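## 7. When the gripper drops something, or won't let go

Sooner or later your Pridex hand gripper is going to let something slip, and we'd like you to feel ready for it. Most of the calls we took last March were about this one fault, and nearly all of them ended happily without anything going back in the mail. So put the kettle on, clear yourself some elbow room, and work through the steps in order, even if you have a hunch about the answer already.

> **Caution:** Let go of the trigger and unplug the battery lead before your fingers go anywhere near the contact strips. The jaws can close without warning while a fault is showing, and they pinch harder than you'd expect.

### 7.1 Slipping or uneven grip

1. Switch the handle off and wait for the status light to go dark.
2. Unplug the battery lead.
3. Wipe both contact strips with a damp cloth, working from the base up to the tip, and let them air dry. Please don't use alcohol or kitchen spray on them.
4. Press along each ribbed panel with your thumb. It should give a little and spring back. If one side stays dented, order a finger set (part 310) and replace both sides together.
5. Check the screws on each mounting plate with the small driver from the kit. They should be snug and no more than that. An overtightened plate will twist the finger and bring your slip right back, which is a miserable thing to chase.
6. Plug the lead back in, switch on, and squeeze the trigger slowly. The tips should meet evenly.

If the tips still meet off center, run the zero routine: hold the side button until the light blinks, open the jaws all the way, and press the button once more.

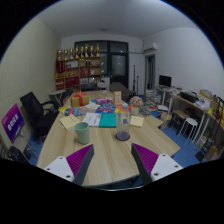 The grip test comes next, and it's worth taking your time over, especially if the fault showed up halfway through a recording session. Any ordinary table will do for it. Try a tapered cup first and then a tall clear bottle, standing the way these two do in front of the open fingers. The cup tells you about the angle of the strips, and the bottle tells you about the force. If your bottle lives on a coaster, as the one here does, either slide the coaster away or watch it closely on the lift, as it can cling to the base for a moment and come down somewhere you didn't want it.

> **Note:** Use an empty bottle with the cap screwed on, and keep papers you care about well clear of the test spot. Never test with glass or with a hot drink.

### 7.2 Jaws stay closed (code 94)

Code 94 means the handle thinks the jaws are still moving when they've stopped. Please don't pry them apart! The little drive arm inside bends easily, and that's a repair we can't talk you through by phone.

1. Support whatever is being held with your free hand.
2. Release the trigger and wait for the second beep.
3. If the jaws don't open, unplug the battery lead and turn the release wheel toward you until you feel it click.
4. Take the object out, then look for grit or a scrap of tape at the finger hinges.
5. Reconnect and repeat the zero routine from 7.1.

### 7.3 When to stop

Put the gripper away and write to the Cornley service desk if any of these happens:

- code 94 comes back after a clean zero routine
- the handle smells warm or scorched
- a finger moves while the trigger is untouched

Have your serial number handy, and if the handle shows code 759, leave the battery unplugged until you've heard from us.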